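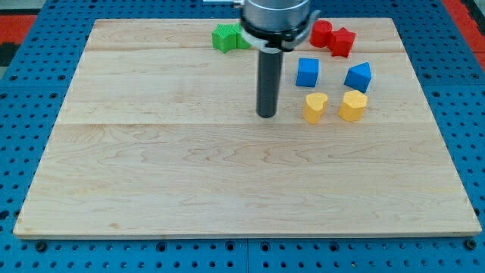 Lavus pattern records

Version 4 of the pattern and making-log collection for the Lavus craft group. The collection holds written patterns, cutting lists and making notes for small handmade goods: felt animals, stitched decorations, bunting, covered notebooks and a few simple toys. It is meant for makers who want to repeat an item, and for anyone who wants to compare how long different items take and how much material they use.

Contents

- patterns.csv: one row per pattern, 78 rows
- makes.csv: one row per finished item, 400 rows
- materials.csv: fabrics, threads, fillings, papers and glues
- notes/: plain text notes, one file per pattern
- templates/: printable outlines in PDF, A4 only
- CHANGES.txt

All CSV files are UTF-8, comma separated, with a header row. Line endings are LF. Text fields that contain commas are quoted. There are no formulas or macros in any file.

Fields in patterns.csv

- pattern_id: the letter P and three digits. Never reused, even when a pattern is withdrawn.
- title: the name the maker gave it. Titles are not unique. There are two patterns called "Small hen" and they differ in the wing.
- kind: one of felt, patchwork, paper, knit, mixed.
- level: 1 to 3. Level 1 needs running stitch and nothing else. Level 3 assumes the maker can set in a gusset.
- designer: initials only.
- source: own, adapted or shared. An adapted pattern names the earlier pattern_id in the next field.
- parent_id: blank unless source is adapted.
- template: file name in templates/, or blank.
- status: current, draft or withdrawn.

Fields in makes.csv

- make_id: the letter M and four digits.
- pattern_id: matches patterns.csv.
- maker: initials only.
- month: month name in full. The year is not recorded.
- minutes: working time, cutting included, drying time left out.
- main_material: matches materials.csv.
- leftover: yes or no. Yes means a piece big enough to use again was put back in the scrap box.
- outcome: kept, sold, given or unpicked.
- remark: free text, up to one line.

How the records were made

Makers filled in a paper card at the end of each item. Teresa Ní Chonaill typed the cards into a spreadsheet and Ruairí Scanlon checked every row against its card. Where a card could not be read, the field was left blank. Blanks in the minutes field should be treated as missing and not as zero.

Times were read from a wall clock and rounded to the nearest five minutes. Items worked on over several evenings have one total. Brendan Breathnach kept his times by the minute, so his rows (maker BB) look more exact than the rest. They have been left as he wrote them.

Thread lengths were dropped after version 2. Two makers had measured from the reel and the others had guessed, and the figures could not be brought together.

Templates

Print at 100 per cent with page scaling switched off. Each sheet has a 5 cm bar in the lower left corner; measure it before cutting. Seam allowance is included on the patchwork sheets and left off the felt sheets. Paper patterns have fold lines dashed and cut lines solid. Grain arrows appear on patchwork sheets only.

The Branham set (P031 to P043, 13 patterns) was drawn by hand and scanned. Its outlines are thicker than the rest. Cut on the inside of the line. The outside gives a piece that is slightly too large, and this shows most on the ears of P036.

The Lurine alphabet is supplied as one file with all the letters. It has no accented capitals. Senan Gilmartin has drawn a set of vowels with the fada, which will go in when the spacing has been checked.

Known problems

- P012 calls for wool felt at 2 mm. Several makes used acrylic felt at 1 mm and the neck does not stand up. Filter on main_material before comparing times.
- P027 has a template with the left and right front legs swapped. Turn the piece over. The text note is correct.
- 20 rows in makes.csv have no outcome. They come from cards handed in before that box was printed.
- The month field leans heavily towards October and November, when the group makes for its winter stall. April has very few rows. Do not read this as a measure of interest through the year.
- Knit patterns use metric needle sizes throughout, except P058, which still has the old UK number in its notes file.
- Remarks have been corrected for spelling but not shortened. Some refer to earlier cards that were not kept.

Suitable uses

Planning a batch of items for a stall, estimating fabric for a class, or finding an easy pattern for a beginner. The times should not be used to set piece rates or to compare one maker with another. Makers chose their own patterns, and the slower workers tended to choose the harder ones.

Toys made from these patterns have not been safety tested. P019, P022 and P064 have buttons or beads and are marked in the notes as decorations.

Privacy

Makers agreed to have their initials shown. One maker asked to be left out and those rows use the code ZZ. Prices and buyers are not recorded. Please do not add them in copies that you pass on.

Licence and credit

Patterns marked own may be copied, changed and used to make goods for sale in small numbers. Keep the designer's initials on the sheet. Patterns marked shared may be used at home and in classes only. The fold-out box (P070) is adapted from a sheet Teodor Bucur brought to the paper class, and he has given leave for it to be used on the same terms as the own patterns.

Changes

Version 4: Branham set added. Field leftover added. Duplicate rows for P008 removed.

Version 3: thread lengths removed. Status field added. Yadav patchwork blocks redrawn with seam allowance.

Version 2: template file names put into lower case. Notes split into one file per pattern.

Version 1: first copy, felt patterns only.

Corrections

Send the pattern_id or make_id, the field, the present value and the value it should have. Corrections to times need the original card. Misprints in the notes can be sent as marked-up text. A changed template is given a new file name and the old one stays in templates/old for one version.

Lavus craft group | Contact the records desk | © Lavus pattern records | Back to top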